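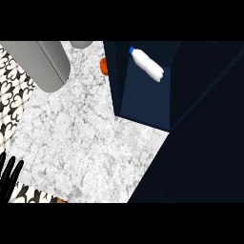 *Sim kitchen, wrist view, bottle lying in the open cabinet compartment*

**Standing the bottle up before the pick: rule or no rule?**

**gripfirst_28**
We're rewriting our house rules for simulated pick tasks at Staston and stuck on section four. The draft says every container has to start upright. I think that's wrong. Bottles fall over in real kitchens, and a policy that has only met upright ones is going to look better on paper than it is. What do other groups write down?

**mt_dowel**
We allow any starting pose as long as it's logged. Object pose, gripper pose, seed. If any of those is missing, the episode doesn't count toward the score. Works fine.

**lowtorque**
I'd keep the upright rule for the baseline set. You need one set where the only thing changing is the layout. Otherwise a new person looks at a 40 percent success rate and can't tell if the planner is bad or the starts were hard.

**gripfirst_28**
That's fair for a baseline. The draft applies it to everything, though, including acceptance runs.

**lowtorque**
Then yeah, strike it from acceptance.

**pallet_jane**
Arkatura's template splits them: set A upright, set B any stable pose, and you report both numbers side by side. Never averaged. We copied that and stopped arguing.

One thing to add for yours – say what "stable" means. Ours is no movement for 80 sim steps before the arm is enabled. The bottle in your picture is on its side with the cap pointing toward the upper left of the frame or whatever you call that direction, so write down the axis convention too. "Sideways" got read three ways in our lab.

**mt_dowel**
80 seems long. We use 40.

**pallet_jane**
Depends on your step size. Put it in seconds if you can.

**old_encoder**
Different point. Your section four should cover clearance as well as pose. A bottle inside a dark cabinet is a different job from a bottle on an open counter, since the walls limit the approach. We had 1,701 episodes from the Ledesma kitchens tagged only "bottle, lying" and had to retag every one for enclosed or open.

**lowtorque**
Disagree that it belongs in the same section. Clearance is a scene property. Put it with the layout rules.

**old_encoder**
Wherever it goes, make it a required field. Optional fields stay blank.

**gripfirst_28**
OK, new draft:

- 4.1 Baseline set: containers upright.
- 4.2 Acceptance set: any stable pose, logged with seed and axis convention.
- 4.3 Results for the two sets reported separately.
- 5.2 Enclosed or open: required for every target object.

Stable time is still open. I'll ask the Zurville people what step size they run and post it here.

**mt_dowel**
4.2 should say gripper pose too.

**gripfirst_28**
Added.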